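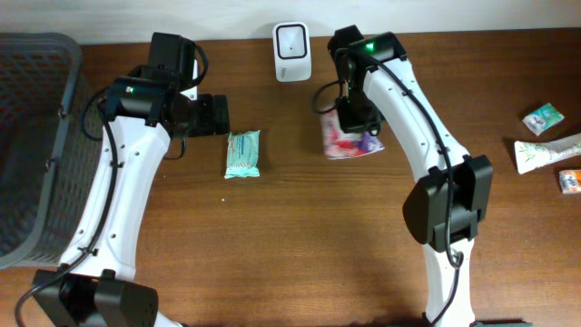 Condensation in a cold loft: what I changed and what I measured

Posted 3 March 2026

The first sign was a row of rusty nail points along the north slope. Each had a small dark ring on the felt below it, and two of the boxes stored near the eaves had gone soft at the corners. My first assumption was a slipped slate. Euan Shearer went up a ladder in January, looked at the whole north side and found nothing out of place.

The house is a semi with a cold loft: insulation at ceiling level, none between the rafters, and old bitumen felt under the slates. Felt of that kind lets very little vapour through. Any moist air that gets up from the rooms has to leave by the eaves or the ridge, and if it can't, it condenses on whatever is coldest. On a clear night that is the nails, then the felt.

I put two loggers up there, one at the hatch and one at the north eaves, and left them until I had 256 readings from each. The eaves logger sat above 90 per cent relative humidity for 104 of them. The hatch logger was lower on average but had sharp peaks in the morning and again in the evening, which matched the shower closely enough that I stopped looking for another source.

There were three faults.

The bathroom extractor duct had come off its roof terminal. The fan was working perfectly well and blowing straight into the loft. I refitted it with a proper clamp and replaced the flexible duct with rigid pipe, sloped slightly towards the outside so that any water in it runs out.

The eaves were blocked. Whoever topped up the insulation had pushed the quilt hard into the corner between joist and rafter. I pulled it back and fitted rafter trays along both sides. This is slow, unpleasant work, done lying on a board with a mask on, and I would allow a full day for each side. Morag McIver lent me a long-handled paint roller pole for the last few trays, and I recommend one.

The hatch leaked. It was a loose square of painted board sitting on a timber lip. It now has a compression seal and two catches, with rigid insulation glued to the back. I also sealed the gaps around the pipes where they pass through the airing cupboard ceiling.

Before any of this I had a quote for a positive input ventilation unit, at just under 2,000 pounds fitted. I have nothing against them, but I wasn't going to put one in with a duct discharging into the roof space. My own materials came to a small fraction of that.

With the loggers back in the same positions, the eaves reading has gone above 90 per cent on two nights, both still and very cold. The morning peak at the hatch is hard to pick out now. The felt is dry to the touch. The nails are still rusty, obviously, and will stay that way.

Annag Strachan asked under the last post whether vapour-permeable felt would have avoided all this. Partly. It would have coped better with the background moisture, though I doubt it would have kept up with the shower — and it means stripping the roof. I'll fit it when the slates next come off.

Next job is the cold water tank lid, which doesn't fit.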